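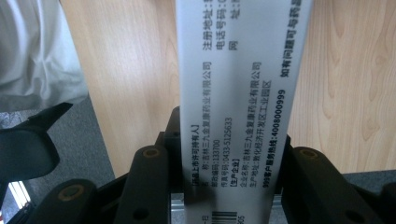 Hui-mei Poon wrote in after my last post to say I was being unfair to Edside, that reality telly has always been a bit arranged and that if two people say they're engaged the decent thing is to be pleased for them.

Fair enough, Hui-mei. I'd like to be pleased. I've watched Edside since it started and sat through the whole Cistdale series, which is more than most of its cast managed. But look at how this engagement came out. Prendari and Krishnan had "quietly split" in the spring, according to a friend. Every one of these couples has a friend. By September they were back on, with a ring, 16 photos and a joint interview in which both of them used the phrase "we found our way home". The new series started the same week.

I read the interview twice. She says he proposed on a beach with no one else there. He says he'd been planning it for months. Then there are the photos, beautifully lit, of him on one knee on the beach with no one else there. Who was holding the camera? The interviewer didn't ask. The interviewer asked about the dress.

Sang Bùi left a comment last time saying the mums are the giveaway, and I think that's right. When Krishnan's mum is happy about something she posts it before breakfast, usually with a cake. This time she said nothing for 2 days and then put up a heart. One heart, no cake.

I could be wrong. I said the Cistdale wedding would be called off and they now have a baby and a range of candles. People do get back together, and some of them do it in front of a film crew on purpose. I just don't see why I should be moved by it at the exact moment I'm being asked to tune in. 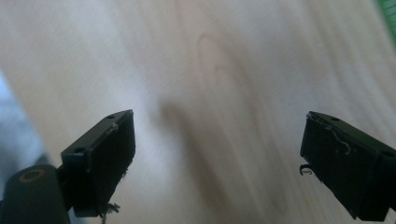 What I'd need to see

A date, for a start. A real one, with a venue, that doesn't happen to land on the last episode. "Next year, we're in no rush" is what they all say, and it keeps the magazines going nicely.

I'd also like one of them to be boring about it. My sister got engaged at 30 and talked about chair hire until Christmas.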